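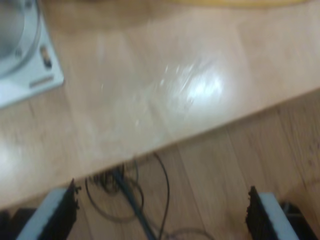
Ladlow Cable Label Tape, black on white, 8 m cassette

Stock code LDW-167
Sold singly or in boxes
Fits the Oosthuizen handheld printer and the older Jamik desktop model

We held off stocking Ladlow tape for a long while. The packet says "permanent", and so did the packet of the last two tapes we sold, both of which came back to us in carrier bags with the ends curling up. So read the word "permanent" on the box as the maker's opinion.

Nomvula Pillay in our workshop put Ladlow labels on 200 patch leads in February and left them in the back store next to the boiler. When she went through them for the page you are reading, four had lifted at one corner, all on the thinnest leads. The rest were flat and readable. One store cupboard over a few weeks doesn't prove much, and we would not tell you it does.

What the maker claims
The leaflet says the print survives 3000 rubs with a dry cloth. We don't know who rubbed it or how hard. Our own attempt stopped when Rohani Raju got bored, with the lettering still black. A wipe of white spirit took the edges off the letters straight away, and the leaflet is silent about solvents.

It also says "suitable for all cables". It isn't. On anything thinner than a pencil lead, use the wrap-round version, or fold the label back on itself as a flag and put up with it catching on things. On rubbery jackets it sticks badly whatever you do.

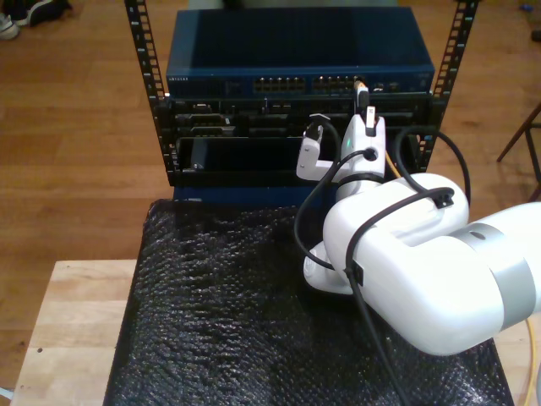 Small white connector with a black printed label, in front of an open-frame equipment rack.

Working out the cost
A cassette gives you fewer labels than you'd think. The printer feeds a blank strip before every label, and there is no setting to stop it. Print them in one long run and cut them up with scissors, and the waste drops a good deal. The box front says 400 labels. You'll get that if each one has three characters on it.

Ratstead's tape costs less and fits the same printers. We sell that too. For a desk at home where nothing gets moved, buy the Ratstead and keep the difference.

In the packet
One cassette
One cleaning card for the print head
A leaflet in very small type

Not in the packet
Printer, batteries, scissors

Returns
Unopened cassettes only. If a cassette jams on first use, send it back with the tape still in it and we'll swap it. Please don't pull the tape out to have a look first.

Questions about fit go to Dinesh Panicker at the trade counter. Have the printer's model number ready, from underneath the battery cover.

Page last checked March 10, 2021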